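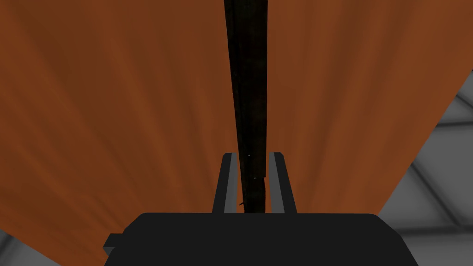
Wirmont opens gripper set-up bench for Drindivbridge cell

DRINDIVBRIDGE, December – Wirmont has changed the way it sets up and looks after the gripper on its Kimaro handling cell. Each new set of fingers is now tried in simulation before it is fitted, and the cell has a written service routine for the first time.

The Kimaro cell picks up long, thin parts and passes them to a finishing station. It uses a two-finger parallel gripper, and the gap between the fingers has to be only a little wider than the part. If the fingers are out of line, the part twists as they close.

Under the new routine, a technician loads the finger shape and the part into Trillard, the simulation software used on site, and runs 300 test grips from a camera view fixed at the wrist. The gripper settings are copied to the real cell once the closing position has been agreed.

"We used to set the fingers by eye with the cell stopped, and then adjust them again after the first few parts," said Kiri Rakena, cell engineer at Wirmont. "Most of that work is now done at a desk. We still check the gap with a feeler gauge before we start."

Finger pads are inspected every 1,111 cycles and changed at 3,123. At each pad change the technician cleans the slides, checks both finger screws for tightness, and runs the cell at low speed with a test rod. The mounting bolts are marked with paint so that any movement shows up at the daily check.

Rupert Baumgartner, maintenance manager, said the routine was written after a worn slide stopped the cell last winter. "The repair was simple. Finding the fault took most of a shift, so the order of checks is now on a card by the door."

The routine will be extended to Wirmont's second cell in the spring. Spare fingers and pads for both cells are kept at Drindivbridge.

Notes to editors
Wirmont makes and finishes turned parts and employs 462 people.
Press contact: Wirmont press office, Drindivbridge.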